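Notebook, December
Open afternoon, bench 2 (the bullfinch booth)

Doors at 15:00. Twenty names on the list, most from Wedness and a few from Gidwood who had asked about paper handling. Stavros Petek did the talking and I sat at the stop button.

Setup

Both arms homed on the rail before anyone came in. Left the kitchen bits in the booth from the morning, so the tray with the spoons, the spice rack and the chips in the wire basket all stayed where they were. Visitors liked having ordinary things to look at. Two people asked about the wallpaper before they asked about the arms.

Grip force is down from last month's setting, as the old one left marks on the coloured sheets. Speed capped at 15 per cent for visitors. Stavros thinks that is too slow to watch. I would still keep it — people lean in.

Demonstration

Pink sheet first, with the paler one kept flat on the table as the spare. The plan is to get the sheet upright between the arms, left on one edge and right on the lower corner. The woman from Janevski wanted to know how the right arm finds the corner when the sheet leans. Stavros brought up the wrist view for her and she stayed with that for a good while.

Other questions, for the write-up:
Can it do tissue? Not tried.
Does it need both arms? For a sheet this size we think so.
How many paper runs so far? 1,431 in the log at lunchtime.
What happens with creased paper? Said we would send the Skistano notes.

Stills, both grippers on the sheet in the first, only the left in the second, wrist camera in the third: 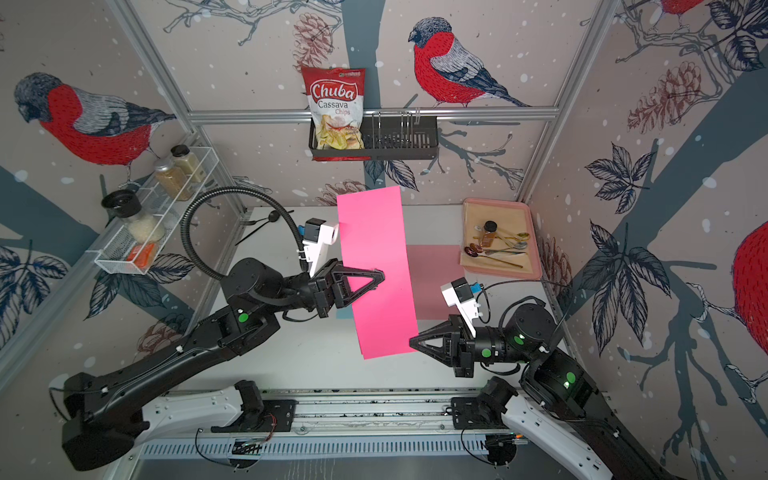
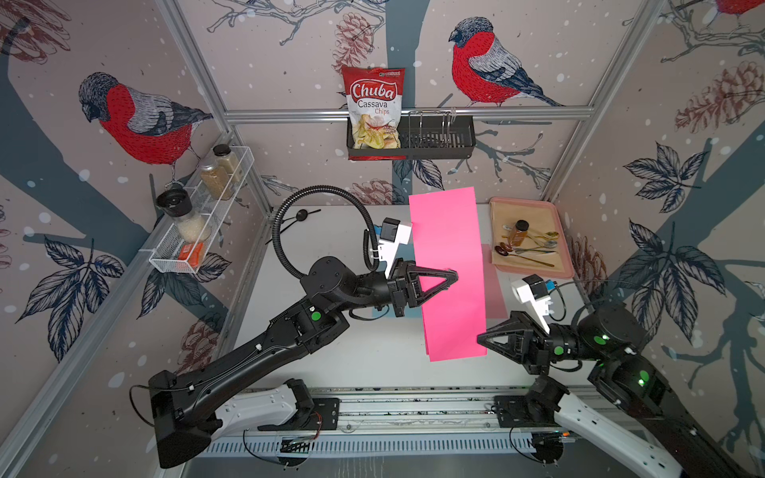
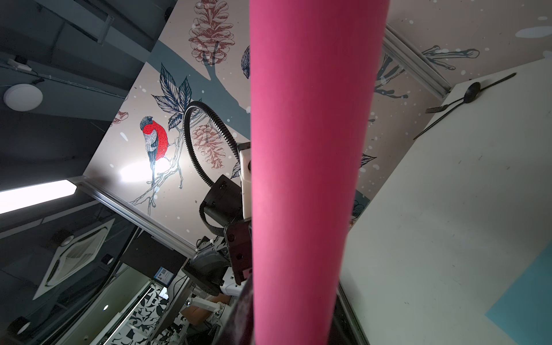 To do

Send the Skistano notes to Gidwood, and the grip settings to Janevski.
Ask Stavros for his talk outline before he loses it.
Order another 100 coloured sheets, same weight.
Wrist view needs a bigger screen next time. Only the front row could follow it.
Check the left cable guide for rubbing where it loops over. Looked fine from my chair, but I have not had a hand on it.
Move the stop button to the other side of the bench — I had visitors standing between me and the rail for half the talk.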